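Home | Features | Food | Makers | Outdoors | Subscribe

March
By Lutfa Bandara

The Return of the Word Game Night

The first thing you hear at the Jemska, coming up the stairs on a Wednesday, is the rattle. Letter cubes in a tray make a noise unlike anything else – somewhere between hail on a car roof and a drawer of spoons – and when a dozen trays are going at once you feel it in your teeth. Then somebody flips a sand timer and the whole room goes quiet except for pencils.

I hadn't played a word game with strangers since college. I came for one evening in the fall, thinking I'd get a few paragraphs out of it, and I've been back nearly every week since. My spelling has improved. My sleep has not, as I now lie awake rearranging the letters in "detergent."

The night was started by Pranab Kodikara, a retired typesetter who learned the games from his grandmother. She kept a set bought in 1956, with one cube missing and a carved replacement that was slightly too big, so everyone in the family could tell by feel which one it was. "We all pretended we couldn't," he told me. He still has the set, and he let me hold it. The replacement has a Q on every side but one, and he has no idea why his grandfather thought that was a good plan.

The rules on Wednesdays are loose for the first hour and strict for the second. Early on you can play anything: Fledo, which is all anagrams and shouting; Stivum, where you build a word in secret and your partner has to guess it backward; or plain old shake-and-find, which is still my favorite. After the break it's rounds of two minutes, pencils down means pencils down, and proper nouns get you a look from Selvaraj Ranasinghe that I wouldn't wish on anyone.

Selvaraj is the strongest player in the room and the most generous teacher. He showed me how to stop hunting for long words and start with endings. Find your ING, your ER, your EST, and work back from there. He also taught me to turn the tray. It sounds so simple! A letter lying on its side hides from you, and a group of letters you've stared at for a whole minute can open right up when you come at it from another angle. On my third visit I turned the tray and saw "lantern" sitting there, plain as day, and made a noise I'm not proud of.

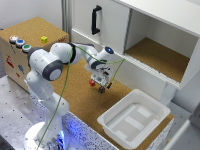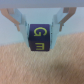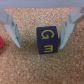 Dark cube, bright letters: the G and E in the last picture share a yellow-green.

Not everybody plays to win. Rezaul Roy comes for the arguments, and he brings his own dictionary to have them with. It's a fat red thing with the cover taped on, and by house custom it outranks any phone. The longest dispute I've witnessed was over "unzipper," which Rezaul defended through an entire pot of tea. He lost. He has since used it in conversation at least once a week, waiting for the rest of us to crack.

What surprised me most is how physical it all is. I've done word puzzles on a screen for years, on trains, in waiting rooms, in line at the bank, and I'd forgotten what it's like to have the letters be things. Cubes land crooked and you have to nudge them flat. They have a weight and a temperature. People have favorites. Bongani Mthembu, who is nine and plays with his mother until the break, says a quick hello to the letter B before every round, and the week he skipped it he got four words and blamed himself.

Bongani also invented my favorite variation, which the regulars now call Abeysekara after the street his school is on. You roll five cubes and tell a story in which each sentence starts with the next letter. No timer, no score. His best so far involved a goat, an elevator and a very long apology, and Pranab laughed so hard he had to go stand by the window.

If you want to try this at home, you need less than you think. A secondhand set is fine, and a mismatched one made up from two or three incomplete boxes is even better, because odd letter mixes throw up words you'd never see otherwise. Play on something soft. A folded tablecloth will save your ears and keep the cubes from skating onto the floor. Write your list by hand. And keep a notebook of the good ones – Selvaraj has been collecting his for years and passed 2000 over the winter. He read us a page from it at closing time: "ogre," "gerund," "eyelet," "tangerine." We stood there in our coats and listened to the whole thing.

The Jemska opens its doors at seven. Bring a pencil, and a spare for Rezaul, who never has one.

Filed under: Games & Pastimes, Slow Evenings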